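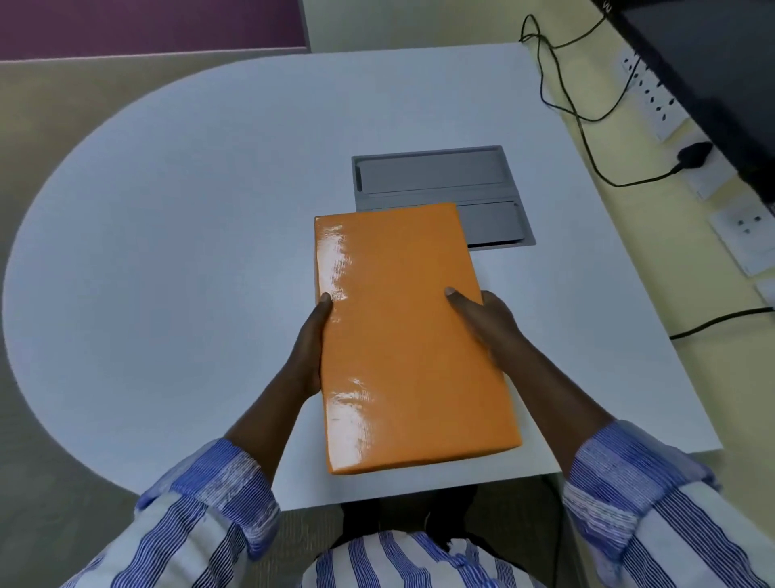 3.2 Wrapping and handling

All wrapping was done seated, at a table with a rounded end, in the carpeted room at Drinberg. One box at a time. Glossy paper only in this part of the study; the matt papers are dealt with in 3.4.

Figure 2. A wrapped box held in both hands above the table, thumbs on the top face. Fine ridges and creases in the orange paper; grey moulded tray behind.

We use "ridge" for a fine raised line in the paper and "crease" for a fold that stays put after smoothing with the palm. The two are easy to muddle on glossy stock, as glare hides one side of the box and exaggerates the other. In Figure 2 the left part of the top face carries a bright streak and we would not score that strip from a picture. Scoring was therefore done by hand and eye together, box turned twice under the ceiling light — once lengthwise, once across.

Paper came from two suppliers, Jana and Fukuda. Same nominal weight, though the Jana sheets felt stiffer at the corners and tended to spring back before the tape went on. Sheets were cut to one size, with a 40 mm overlap along the long seam. Ends folded to a point, one piece of tape each. Wrappers were asked not to re-cut. Two did anyway and those boxes are left out.

Holding turned out to matter more than we had planned for. A box carried by the long edges, thumbs on top, gets pressed in the same places every time, and the marks there are not wrapping faults. We began noting the grip from session 13 onwards; earlier sessions have no grip record, which is a weakness (see Section 5). Session 14 was repeated on the Wednesday after a mix up with the tape.

In total 3,529 marks were scored, ridges and creases together. Marks within a thumb's width of the edge were coded seperately. Agreement between scorers was good for creases, poorer for ridges, worst on the Fukuda paper. The Jiresex scale was kept as published exept that we dropped its top grade, never used by either scorer. Torn sheets went in the bin and were not scored.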